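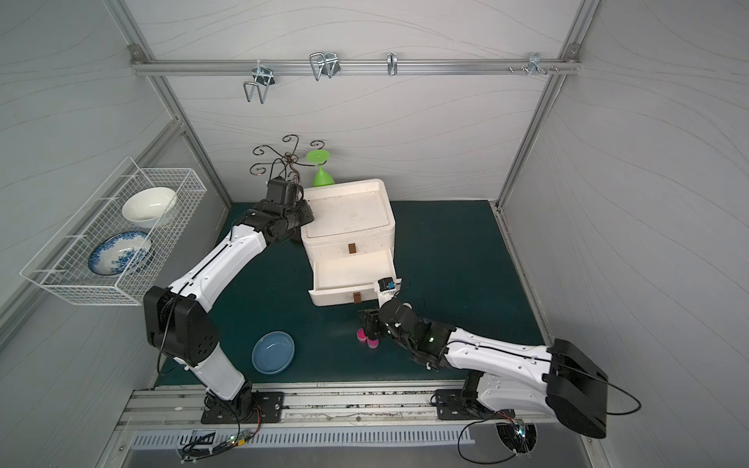
Ticket 1459
Product: Kusuma perception package, build 1220
Also involved: Tollgate planner, Grudmont arm controllers
Site: Dunton, bimanual cell
Severity: 2
Status: Resolved, one follow-up open

Summary
Right arm stops short or lands to one side when the task graph calls for a grasp on a drawer tab. Started after the upgrade to Kusuma build 1220. Left arm runs the same task graph without trouble. Grasps on other objects in the cell are fine on both arms.

Original report
We run a tidy-up task in the Dunton cell. The objects are cups, a bowl, a goblet and a small white foam drawer unit with brown tab handles. The task graph is written in Tollgate and the object poses come from Kusuma. Each arm is planned separately and there is a lockout zone over the middle of the mat so they don't get in each other's way.

Since the upgrade, the drawer step on the right arm has been failing. The approach looks normal until the last part. Then the gripper drifts sideways, one finger makes contact before the other, and the guarded move ends with this in the log:

guarded_move: contact before goal, axis y
grasp_tab: aborted, retry
grasp_tab: aborted, giving up

Sometimes the fingers close on the tab anyway and the pull goes through, but the tab is held near one edge and the drawer comes out crooked. Other times it closes on nothing and Tollgate reports a successful grasp, then the pull step fails on force. I would count that as a separate bug but I'm putting it here so it doesn't get lost.

What we changed before this started: Kusuma only. Tollgate was not touched. The Grudmont controllers are on the same firmware as before.

What we tried first
Power cycled the right controller. No change.
Reran hand-eye calibration on the right wrist camera. Residual was good, same as the old one. No change.
Checked the tool center point with the pin. Fine.
Swapped the gripper fingers for the spare set. No change.
Moved the drawer unit closer to the right arm so the reach was shorter. Failed less often but still failed.
Rolled Kusuma back to the old build on the right arm only. Problem went away. Put 1220 back and it returned.

Log attached. Config for both arms attached.

First response from support
Thanks for doing the rollback test before filing. That narrows it down a lot.

Please send a bag from a failed approach with the raw wrist images, joint states and the object pose topic. Turn on keep_headers in the recorder or the time stamps will be rewritten on save. Also send the output of the config diff tool for left against right. Don't edit it down.

Please also run the drawer step at quarter speed on the right arm and report whether the sideways error gets smaller.

Site reply
Bag and diff uploaded.

Quarter speed does make the error smaller. It doesn't remove it. At quarter speed the approach is good up to the standoff point, and then there is a jump in the pose right at the end. At full speed I can't tell the drift and the jump apart.

Config diff showed one thing I didn't expect. The left arm has this:

camera.stamp_source: exposure

The right arm doesn't have the line at all. I don't remember why it was added on the left. It may go back to when that camera was replaced.

Support
That line accounts for the speed-dependent part. In the older builds the default for stamp_source was exposure. In 1220 the default changed to receipt. It is in the release notes, under driver changes, but the upgrade script should have warned about it and it did not.

With receipt, each image carries the time it reached the driver. Kusuma then looks up the arm position for that time and uses it to move the detection into the base frame. In your bag the gap between exposure and receipt on the right camera is 17 ms and very steady. The arm is still moving during the approach, so every tab pose is placed a little further along the direction of travel than it should be. Your approach to the tab has a sideways leg, and that is where the error shows up. On the cups the approach is straight down and the same error goes into the height, which the guarded move takes care of.

Please add the line to the right arm config and restart the perception node. Restarting only the camera driver isn't enough. The lookup buffer keeps the old setting until the node is restarted.

Site reply
Added the line, restarted the node. Full-speed approach is now good to the standoff point. Plotted the tab pose in the base frame over a whole approach and it stays flat where it used to slope.

The jump at the end is still there. It happens between standoff and contact, always in the same direction, toward the body of the drawer unit. I had assumed it was the same problem, so I have nothing else recorded on it yet.

Steps taken after that:

1. Froze the arm at standoff and watched the pose for a minute. Stable.
2. Moved toward the tab in small steps by hand guide, waiting at each one. Pose is stable at every step until close range, then it switches to a new value and stays there.
3. Backed off. Pose switches back. The distance where it switches in and the distance where it switches out are not the same.
4. Did the same with the left arm. It never switches.
5. Saved the segmentation mask on each side of the switch on the right arm.

Step 5 gave the answer, or at least the start of one. Before the switch the mask is only on the tab. After the switch it takes in other brown material in view and the center moves up and in. Both handles on the unit are the same brown. From the wrist camera at close range they can end up next to each other in the image, with very little white between them. The nearer one is also out of focus, so the boundary is soft.

The left arm comes at the unit from a different side and doesn't get that view.

I still think this is new in 1220. On the old build I can drive the right arm through the same steps and the mask stays where it should. 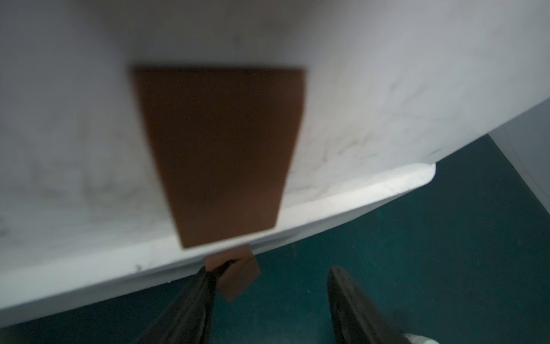

Support: Yes, this one is new in 1220 as well, and it is a separate setting. The tracker now refits the mask when the match score drops below a limit. Before, it held the last good mask and only moved it with the arm. At close range with soft edges the score drops, the refit runs, and the refit goes by color and area. It has no idea that the object used to be smaller. The in and out distances differ from each other as a result of the score filter, and you can ignore that part.

For now, please set the following on the right arm:

tracker.refit_near: off
tracker.hold_last_inside: standoff

The second line tells the tracker to stop updating once the arm passes the standoff point in the Tollgate approach. The final leg will then run on the last pose from standoff plus the arm's own position. For a tab on a drawer that isn't moving this should be enough. Don't use it on anything that can roll or slide.

A size check in the refit is planned for the next build. We reproduced the fault with your bag, so there is no need to send more.

Site reply
Both lines added. Node restarted.

Ran the drawer step on the right arm at full speed from the usual start pose, then with the unit turned a little each way, then with the lower drawer starting partly open. No aborts on the grasp in any of these. Tab pose plot shows the hold starting at standoff as described. The sideways contact message hasn't come back.

I copied the tracker lines to the left arm too so the configs match. Left arm still passes.

One note for others who try this. If the approach in Tollgate is defined as a single move, without a named standoff point, hold_last_inside is accepted with no error and does nothing. We had one older task graph like that and spent most of an afternoon on it. Splitting the approach into two moves and naming the first goal fixed it.

Remaining question: Tollgate reporting a successful grasp with nothing in the fingers. I can still get this if I take the unit out of the cell and run the step on a stored pose.

Support
The warning for a missing standoff is a fair request and has been passed to the planner team.

On the false success, check which grasp test the task graph uses. The default test for the tab grasp is finger position below a limit. A tab is thin, and a gripper closed on a thin tab reads almost the same as a gripper closed on air. Change grasp_test from width to width_and_effort and set the effort floor from a recorded good grasp. Don't copy the value between arms, the grippers don't read the same.

Site reply
Changed on both arms. With the unit out of the cell the step now fails as grasp_empty. With the unit in place it passes. Effort floor was recorded separately for each gripper and saved in the arm config, not in the task graph.

Final settings, right arm

camera.stamp_source: exposure
tracker.refit_near: off
tracker.hold_last_inside: standoff
grasp_test: width_and_effort

Follow-up
Size check in tracker refit, next Kusuma build. Site to turn refit_near back on after that upgrade and rerun the stepped approach on the right arm. Old build stays on the spare machine until then.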